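Workshop notebook, Dimham pool bench
May 18, 2025

Touch pad no. 3 back from Flendport with the new cable entry. Potting is tidier than last time and the gland is tight. Wired it to the Votix box and it came up on the second try (the first was me, wrong socket). Tapped it at the corners and the centre, all registering. The lower left corner still wants a firmer push than the rest. It did that before the repair too, so I don't think Flendport did anything to it.

Counter on the box reads 2,485 touches since it was last zeroed. Leaving it alone so we have a running number until September.

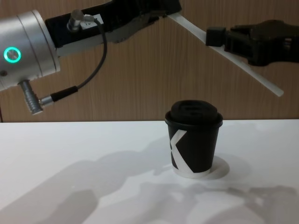 Had the pad in lane 4 for the morning squad. Paraschiva Lungu swam a 200 free for us and then a set of turns, open and tumble. No missed touches on the tumble turns. One double on an open turn, where she put a hand on the wall and then a knee. The box logged both and kept the first, as it should. She thought the pad felt slippery near the top edge compared with the bare tile. Second swimmer to say so. Check whether the grip texture goes all the way up or stops short under the lip.

Pad sits proud of the wall by more than I'd like on the gutter side. The bracket is bent. I straightened it in the vise and it's better, though not right. Order a pair.
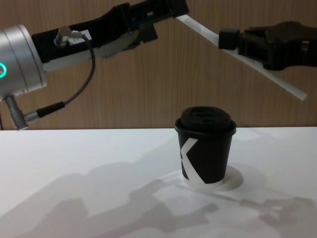
Next job is the wall target. The squad has been complaining since we changed the pad face that they can't judge the wall coming in, mostly the backstrokers turning over and the younger ones. The old face had a black cross on yellow and the new one is pale with a white edge tape. The tape is the trouble. It's the same as the long white strip held over the white tabletop in the picture: pale on pale, whereas the black coffee cup standing on the same table has an outline you'd pick up from a distance. So, black tape on the cross, full width, and I'll leave the edge white for now. Need to ask Pană whether their tape holds in chlorinated water, as the last roll we bought lifted in a week.

Tried a bit of black electrical tape dry, just for the look of it. Much easier to see from the far end of the lane. Not a fix.
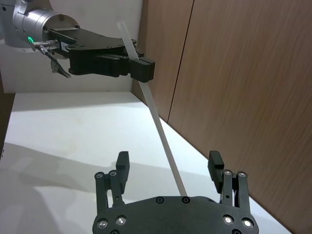

Starting block footrest. Logged 52 starts on it and it has worked loose again at the hinge. With the single arm each side, the plate tips back as you slide it to a new position, so every swimmer gets a slightly different angle and then blames the block. I want to go to a double arm. The gripper in the picture has it, two parallel bars carrying each finger, and scaled up that would let the plate move fore and aft and stay at one angle. Four bars in total, eight pins. Stainless, and bushings we can swap without taking the block off the deck.

Plate on its own weighs 692 g on the kitchen scale. Fine as it is, no need to lighten it.

To do
- corner sensitivity on no. 3, try swapping the lead first
- brackets, pair
- look under the lip for where the texture ends
- tape question to Pană
- sketch the double arm, full size, on the back of the old lane chart
- return the long hex key to the pump room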